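Re: [workshop-robots] Hand gripper, finger pads and the shuttlecock problem
From: Bjarke Zoëga
Date: 2020-07-10
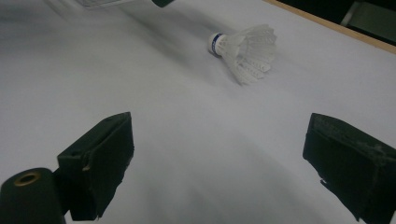
Hi Grímur, and hello everybody else who has been putting up with the two of us on this thread!

Sorry for the slow answer. I wanted to spend a proper evening at the bench with your message next to me before writing back, and then the evening turned into most of a week, as they do in July.

Grímur Eyvindsson wrote:
> I read your notes on the hand-held gripper and I have a few worries.
> First, I think your finger pads are too soft. On mine the lower lip
> went ragged very quickly and after that it never sat flat on a table
> again. Second, why a shuttlecock? It is a miserable thing to grip. The
> skirt folds if you look at it wrong and the base is round. I would
> start with wooden blocks like everyone does. Third, are you still
> planning to hang the same fingers on the arm, or has that gone quiet?

You are right about the pads, and I'll give you that one straight away. The left finger has a torn lip along the bottom now, and the right one has a little notch out of its lower edge plus all the scratches and gray dust you would expect from something that gets dragged over a table every night. I keep meaning to clean them and then I don't. What I can tell you is that the wear bothers me less than I thought it would. The bottom edge is only there to get under things, and the gripping happens higher up on the inner face, where the material still has plenty of bite. But flat objects are a different matter. A playing card or a washer just slides under the torn part and sits there. So for flat things I agree with you completely and the next pair will get a harder strip along the bottom, maybe 2 mm, glued on before I trim the pad to size.

I did try the firmer sheet you recommended from Sisstead, by the way, and thank you for the tip, it cuts beautifully with a fresh blade. My trouble with it was that it felt skittish on anything smooth. Could be my glue, could be that I didn't scuff the backing enough. If you remember which adhesive you used I would love to know, because mine peeled at one corner and I am not ready to blame the sheet for that.

Now, the shuttlecock. I knew somebody would ask! The simple story is that there is a tube of them on the shelf in our workshop and I was tired of blocks. But I've come to like it very much as a practice piece. You can take it by the base, which is small and firm, or across the skirt, which gives, and those two want quite different amounts of squeeze. It also rolls in a curve when you nudge it, so a sloppy approach shows up right away. A block forgives you. Come in a little crooked on a block and it turns to meet the fingers, and you go home thinking you're a genius. With the shuttlecock lying on its side I have to open wide, come in low, and decide early which end I am going for.

For what it's worth, I have settled on closing just behind the band, where the base meets the skirt. Too far back and the ribs start to fold, too far forward and the round end squirts out toward the far side of the table. My log for this is an ordinary notebook called Polunia (my daughter names all my notebooks, please don't ask me to defend it) and my goal is 300 tries by hand before anything goes near a motor. I know you said 1000 would be better. You are welcome to come over and do the other 700 yourself, there is coffee.

As for the arm, no, it hasn't gone quiet, only slow. Ignacio, as we call it, is still bolted to the back bench with its wrist off. I redrew the mounting plate so the hand-held tool and the wrist take the same fingers with the same screws, and that cost me far more evenings than I want to add up. The first plate flexed. The second one was stiff enough but I had mirrored the holes, so it would have fit very nicely on an arm seen from behind. The third is on the printer while I type. I'd like to have it moving by August, with the closing speed turned down low and the force limit set somewhere sensible, and I'd be grateful if you would look over my numbers before then.

One question back to you. In the Jikirura drawings you shared, the linkage behind the left finger has a bushing on one side only. Is that on purpose? I copied it faithfully and there is a bit of slop when I open all the way, enough that the two faces aren't quite matched at the widest point. It goes away once I start to close, so I have been ignoring it, but I suspect the arm won't be as forgiving as my hand is.

If anybody else on the list has run soft pads for a long stretch, do speak up, I would like to hear how often you swap them. I was going to say every 100 grips, but that seems wasteful when they still hold.

Warm greetings to everyone, and Grímur, bring the good calipers if you do come by.

Bjarke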